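Automation at a Returns Depot and What It Changes for the Packing Bench Staff

Student project report
Qianru Qin
28 Feb 2020

1. Background

Usex is a returns and repacking firm with one depot on the Ostham trading estate. It handles small accessories that customers have sent back to online shops: phone cases, chargers, straps, screen covers. The goods are checked, sorted and either put back into stock or scrapped. The work is done by hand at benches, in two shifts.

Last year the firm decided to automate part of the sorting. The plan is for robot arms, supplied under the name Trunov, to take over the simplest job on the floor, which is picking up a single item from the bench and putting it in the right bin. Before the arms can do this they have to be given a large number of recorded examples. These are made by the bench staff, using hand-held grippers in place of their fingers.

I spent January at the depot on a placement arranged through my course. My project was to find out what the change means for the people who work there. I was not asked to judge whether the arms are good value, and I do not have the technical knowledge to do it.

2. What I did

I watched work on the benches and at the recording tables. I interviewed 13 people: bench staff, both shift leads, the site manager and the engineer who looks after the recording software, which the depot calls Geum. The interviews were held in the canteen or the small meeting room. I took notes by hand and typed them up the same evening. Names of staff have been left out at their request.

I also read the training sheet given to new recorders and the log in which finished recordings are entered. The log had 2631 entries when I was given access to it. I used it to understand the pattern of the day, and I have not tried to work out anyone's speed from it.

3. The work before

At an ordinary bench the item comes out of its bag, is turned over, looked at for marks, and dropped into a bin. A practised worker does this without seeming to look. Several things happen together: one hand reaches for the next bag while the other is still letting go of the last item. People talk while they do it. The radio is on.

The skill is mostly in the checking. Staff told me they can feel a split in a case before they see it, or tell from the weight that a charger has been opened. None of this is written down anywhere in the depot. New starters sit next to someone for two weeks and pick it up.

4. The work now

Six of the bench staff have been moved to recording, by their own choice, and they do it for part of each shift. The recorder holds a gripper in each hand and carries out the same small task many times. For phone cases, the task is to pick up the case from the table and place it in a bin. The case is then put back in a different position and the task is done again.
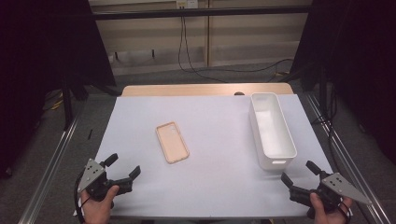

Figure 1. Recording table with one phone case and an empty bin, both grippers open.

The white covering keeps the surface plain. According to the training sheet, nothing should be on it except the item and the bin, and the item should be turned a little differently each time. Recorders are told to move at a steady pace, to avoid pushing the item along with the fingertips, and to stop and mark the recording as spoiled if they drop anything.

The first thing most recorders mentioned was how slow it felt. One said it was like being asked to write with the wrong hand. A phone case lying with its open side up can be gripped by the rim, but the recorder has to line the finger pads up with it and close them with care, where at the bench the hand would simply scoop it up. After a few days most people stopped noticing. One went back to the bench in the second week and did not want to try again.

The second thing was tiredness, and of a different kind. Bench staff complain of their backs and feet. Recorders talked about their wrists and thumbs, and about the cables, which they said pull slightly when the arm is stretched out. The training sheet sets a break every half hour. On the days I watched, the break was kept on the early shift and often missed on the late one, when the lead was also covering the loading door.

5. What changes for the staff

5.1 Attention

Recording needs attention to one thing at a time. Recorders do not chat while a recording is running, partly from habit and partly because losing the thread means doing it over. Three of them said they missed the talk at the benches. Another liked the quiet and had asked for more hours at it.

5.2 Knowledge

The recordings hold movement, and they hold very little of the checking. The engineer was open about this. A case that goes into the bin in a recording has already been judged fit for it by somebody. Bench staff had noticed the same thing and took it in different ways. Some found it reassuring, as the part of the job they are proud of stays with them. Others thought it would simply come later.

5.3 Pay and grade

Recording is paid at the bench rate. This was the most common complaint in the interviews, and it came from people who had never done any recording as well as from those who had. The argument was that recorders are teaching, and that people who train new starters get an hourly supplement. The site manager told me the question was under review and gave no date.

5.4 The future of the job

The site manager said that no posts will be lost when the arms start work, and that staff will move to checking and to the repair bench. I have no reason to doubt this was meant. Several staff had been told the same thing by a supervisor, but nobody I spoke to had it in writing. The repair bench has 2 places at present.

The recorders themselves were less worried than I had expected. They had seen how many attempts it takes to get one simple movement down properly, and they thought the arms were a long way off. The greatest worry was among staff who had not been near the recording tables and had only heard about them — mostly older workers on the late shift.

6. Limits of the project

One month is short, and I saw no robot arm working, as none had been installed. Everything here concerns the stage before that. The late shift is under-represented in my interviews because my last bus left before its main break. People also knew that I had been let in by the management, and some may have held back for that reason.

7. Suggestions

The half-hour break should be kept on both shifts, with a second person named to cover the loading door.

All bench staff should be given a turn at a recording table, even for ten minutes, so that they can see what is being done there.

What has been said about posts should be put in a letter to each member of staff.

The firm should decide whether recording counts as training others, and pay for it if it does.

Some of the checking knowledge should be written down with the staff who hold it, and with their names on it. This would help new starters whatever happens with the arms.

8. Thanks

I would like to thank the bench staff at Ostham for their time and patience, and the early shift lead for finding me a locker and a pair of safety shoes in my size.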